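Hemside Rewrites Its Dough Schedule Around Water Temperature

Hemside, a bakery that supplies flatbread and pan loaves to restaurants and grocery stores, changed the way it controls dough temperature this summer. The production manager, who asked to be identified by job title, spoke with us on Thursday, July 30, 2026, between the end of the night bake and the start of the afternoon mix.

The bakery mixes 900 pounds of dough on a normal weekday. Most of it goes into two products. One is a pan loaf sold under the Golotach label. The other is a round flatbread called Bukhari, which is leavened, docked in the center and baked on a stone deck. Both start from the same bread flour, and both had the same problem in hot weather.

"The dough was coming off the mixer too warm," the manager said. "We would see it in the second and third batches. The first batch was fine, and then the mixer bowl was warm, the flour had been sitting on the floor next to the oven wall, and everything moved up from there."

Until this year the bakery set its water by habit. Mixers used tap water in winter and added a scoop of ice in summer. The size of the scoop depended on who was working. The replacement is a written calculation that starts with the temperature the dough should have at the end of mixing, multiplies it by the number of inputs, and subtracts everything that is already known.

"For a straight dough you have flour, room and friction, and water is the one you solve for," the manager said. "If you use a preferment, it becomes a fourth input and you multiply by 4. People forget to change the multiplier. That was the most common error on our sheets for the first month."

The friction figure is specific to each mixer and each mixing time, and it has to be measured. Hemside took readings over several batches at a fixed time and speed, then repeated them with a half load. The half load gave a different number, which the manager said was expected but had never been written down.

"If you cut the batch in half and keep the time the same, you are putting more work into each pound of dough," the manager said. "So there are two friction numbers on the card for that mixer. If the time changes, the card is void and we measure again."

Ice

Ice is handled as a weight substitution. Part of the water is replaced with ice, pound for pound, so that hydration stays the same. The old practice of adding ice on top of the full water weight had been making the summer dough slacker than the winter dough.

"We blamed the flour for that for years," the manager said. "We sent flour back. The flour was within spec. We were adding water and not recording it."

Flake ice is preferred. Cubes were tested and rejected for the short mix used on the flatbread, where pieces were still intact when the dough came out. For the pan loaf, which mixes longer, cubes are allowed if the flake machine is down.

Records

Each batch gets one line on a paper sheet: flour temperature, room temperature, calculated water temperature, water temperature as used, and final dough temperature. The sheets are typed into Viso, the scheduling software the bakery already used for deliveries. Viso has no field for dough temperature, so the number goes in the notes column.

"It is not elegant," the manager said. "It lets me sort by product and date, and that is all I need."

The target for the pan loaf is 76 degrees Fahrenheit, with a tolerance of two degrees either way. A batch outside that range is not thrown out. Its bulk time is shortened or lengthened from a table posted by the divider, and the sheet is marked. In July the bakery marked 28 batches, most of them during a single hot week.

Small test batches

Formula changes are tried by hand before they go to the mixer. The test dough is 5 pounds, mixed in a bowl and folded on the bench. The manager does not use these batches to predict mixing temperature, as hand mixing adds very little heat. They are used to check hydration, salt and flavor.

"A metal bowl takes on the temperature of the room fast, and it takes heat out of a small dough fast too," the manager said. "On a test batch I leave the bowl out with the flour so they match. On the big mixer the bowl matters less per pound, except early in the shift."

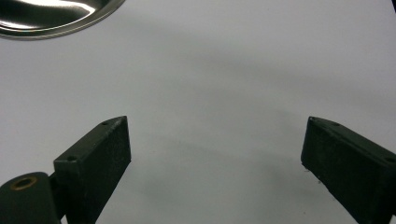 What comes next

The bakery plans to move flour storage away from the oven wall before next summer. That would lower the flour reading at its source and cut the amount of ice needed on hot days. The cost is floor space now used for rack parking, and a layout has not been settled.

A water chiller was priced and put aside. The manager said it would make sense at a larger volume, or if the bakery added a third shift.

"Right now the ice machine covers it," the manager said. "I would take a second probe thermometer first. We have one good one, and it is always at the other end of the building."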